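Will a Gripper Take Your Aunt's Job?

At the Laaksonen parts warehouse in Stirkumby, 102 people pack boxes. Last November the bosses said machines would make the work "easier." Easier for whom? Let's be picky about that word.
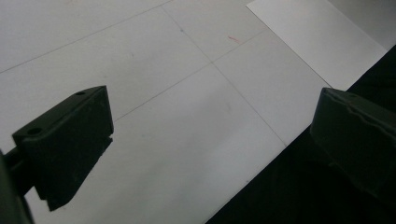
Why do robots find packing hard?
Your hand can feel when something is slipping. Many robots can't, so someone has to teach them, slowly.

Teaching takes people. A worker moves a gripper by hand again and again, and a computer studies the moves. Laaksonen asked for 3,115 tries. That's a lot of work for a machine that is supposed to save work! 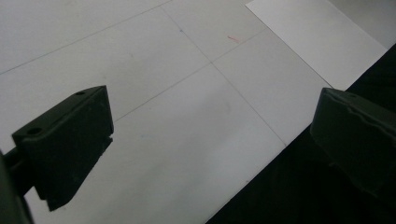

Who gets paid for the teaching?
The packers do, at their usual wage. Some think it should be more.

Ads for robots like to show the quick part. They skip the waiting.

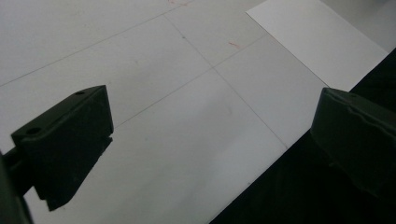
Two gripper fingers, nothing between them.

So far 2 packers have moved to teaching full time. They miss talking to the others on the line. Ask about that when a company says "easier."

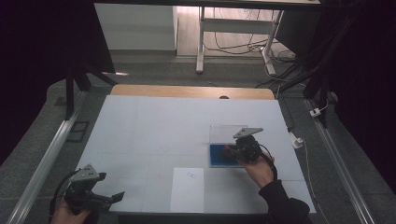 Hand-held grippers at the white table.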